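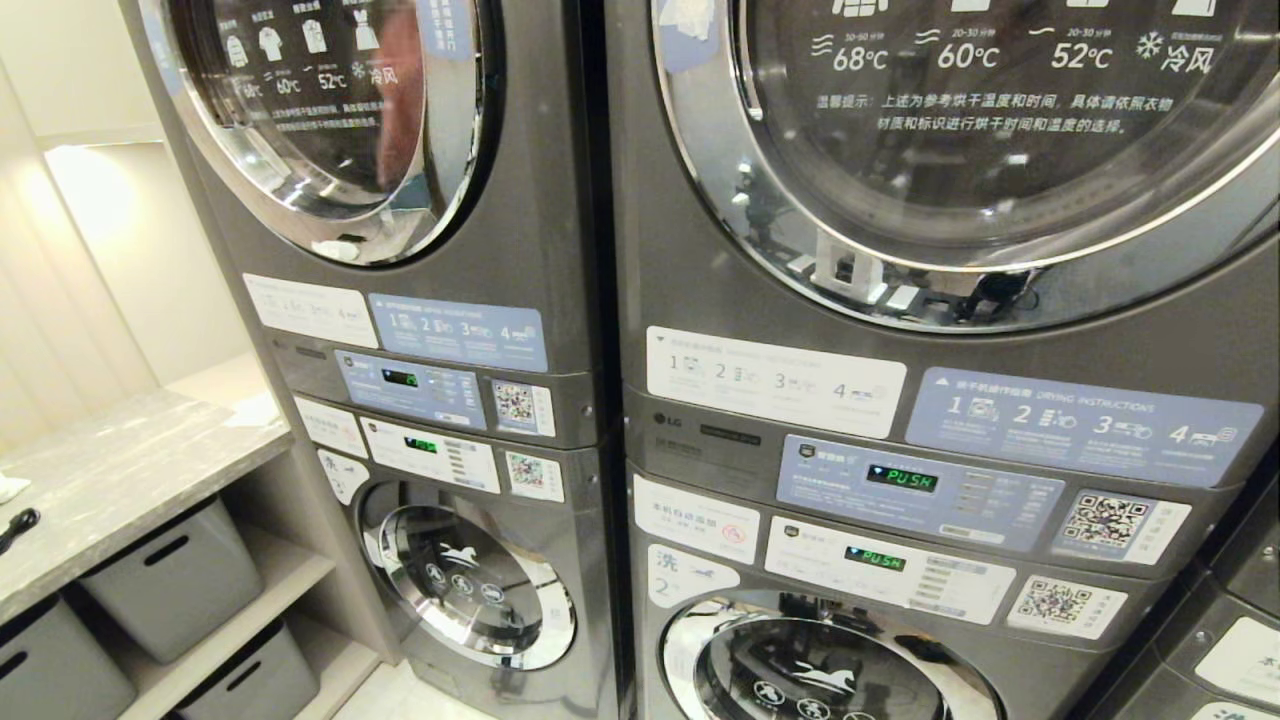 Two LG stacks in the laundry room, dryer on top, washer underneath.

Test grippers on jeans, and do it in a real laundry room

By Noelia Manzano
3/12/18
41 shares | 7 comments

Most gripper comparisons I read are done with blocks, cups and the odd tennis ball. The results go in a table and someone buys from the table. I think this is a poor way to choose a gripper for cloth, and I would like people who work on laundry to stop doing it.

In September Ramiro Peñalver and I tried two parallel grippers on the same arm, the Skovel and the Drilero. On the bench the Skovel won easily. It closes faster, it is 194 grams lighter, and it reports finger position more often than we could use. If we had stopped there we would have ordered it and been pleased with ourselves.

Then we took both to a laundry room and gave them a pair of jeans, 50 picks each. The Skovel dropped 16. The Drilero dropped four. I don't claim that settles the matter for anyone else, as we had one arm, one controller and two people resetting the cloth by hand who got tired at different times. But the order of the two had turned over, and no bench test we had run gave any hint of it.

The reason is dull. Denim has thin places and thick places, and a gripper that closes on one layer is doing a different job from a gripper that closes on a seam with three more layers folded under it. The Skovel has a short stroke. When the cloth bunched up, the fingers pushed it forward and came together on the last bit of edge.

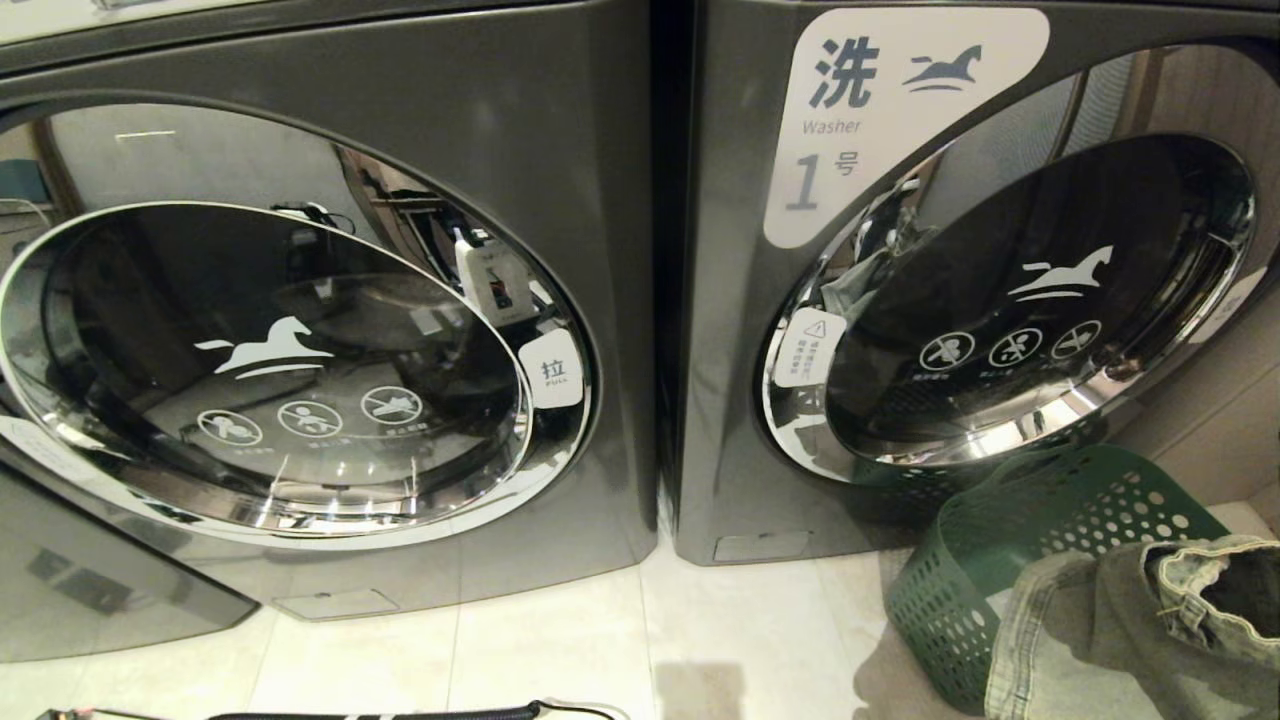 The Drilero opens wider and can get round the bunch. It is slow and the housing is bulky, and Ramiro complained about it all morning, with some cause. Getting it past the rim of a basket takes a steeper approach than the planner likes. We lost more time to that than to anything else. I would still take slow over dropped.

The room matters as much as the cloth. A washer door has a chrome ring and dark glass, and a camera on the robot's head sees half the room again in it. Our depth readings were fine on the basket and rubbish on the doors. We had spent two weeks arguing over which head camera to use, and both candidates had trouble with the same chrome. Maite Nieto had told us the wrist camera would be worth more than either of them. I didn't agree with her then and I do now. Close to the cloth you can see which way a seam runs, and where the fold opens, and that is what you need in order to choose where the fingers go. 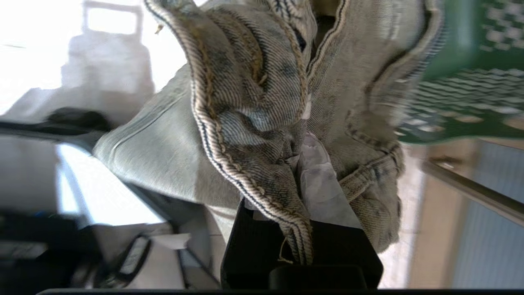 Reading time: 3 minutes

Finger covering is the other thing left out of the tables. Bare fingers slide on worn denim. A rough, wrinkled covering holds better, and it costs next to nothing. It also wears, so a figure measured with a fresh one is a figure for that morning only. If you publish a drop rate, say what was on the fingers and how old it was. I have seen one supplier sheet that mentioned it, from Jidside, and it was in a footnote.

Eusebio Aranda, who read a draft of this, says I am being unfair to bench tests, and that you can't compare anything if the object changes shape each time. He is right that it is harder. We never got the jeans to lie the same way twice. The answer to that is more picks, and more kinds of cloth. We should have had 20 garments and we had one. A steady result on a block is still a result about a block.

We have kept the Drilero for now. The Skovel is back on the bench, where it does very well. Next month we try towels.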